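Open day at Jandine, Sarnedport

Posted 22nd March

I'd been meaning to get over to Sarnedport for ages, and when Jandine put up a sign-up sheet for its open day I grabbed one of the last slots. I used to pack kitchen orders in a warehouse (two summers, terrible shoes), so I wanted to see what happens to that kind of work once the robots show up.

First, the practical stuff. Parking is a pain, the coffee is good, and the tour leaves from the side door on Gilbert Street, which I found on my second lap of the building. There were 50 of us, split into groups, and mine got the packing hall first. It was loud! Ollik is their name for the whole robot packing line, and it's been running since July. It takes the boxed goods, the easy square stuff, and it just goes and goes. The folks who used to stand there taping now look after 3 lines each, clearing jams and swapping rolls. One of them told me her back feels better and her evenings feel longer, but she does miss having someone across the table to talk to. I remember those conversations, so I got it.

Then upstairs to the teaching rooms, and that was the part I'd come for. Carpet, pale wood tables, so much quieter than the hall. People who know the picking jobs do them by hand with a gripper on each hand, and the recordings go into training Ollik for the odd-shaped items. Kitchen tools, mostly, on the day I was there. A spatula is a floppy, annoying thing to hang up even with your own fingers, and I could feel my hands wanting to help.

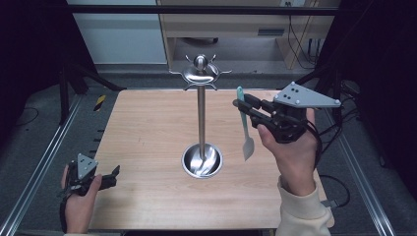 My old shift partner, when I told her all this on the phone, wanted to know whether they get paid the same up there as on the floor. A bit more, according to our guide, and it's a regular posting you can apply for after 86 shifts downstairs. She said that was an oddly exact number and she'd like to see it in writing. Fair enough, so would I.

What surprised me was how much the job is still about knowing the goods. You have to know where a thing wants to be held, and how it swings when you pick it up. I asked if the work gets boring and got a very frank yes, after lunch especially. They do 75 minutes and then swap, and there's a stool by the door that everyone seems to fight over. I also asked what happens once Ollik has learned the kitchen range. Garden tools next, then they'll see. I'd have liked a longer answer to that one.

I hung around at one of the tables as long as they'd let me, trying to picture eight hours of it.
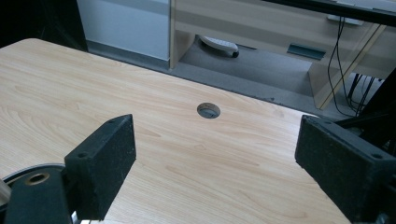

Give me the upstairs job over taping any day, a reader wrote to me afterward, but I'd want to know who gets left downstairs when the next line goes in. I put that to Jandine by email and got a friendly reply saying nobody has been let go so far and that new hires have slowed down. Make of that what you will.

If you're going to the next one, book the morning tour, wear flat shoes and ask your questions upstairs where you can hear the answers. The gift bag had a pen and a whisk in it. I've used the whisk twice.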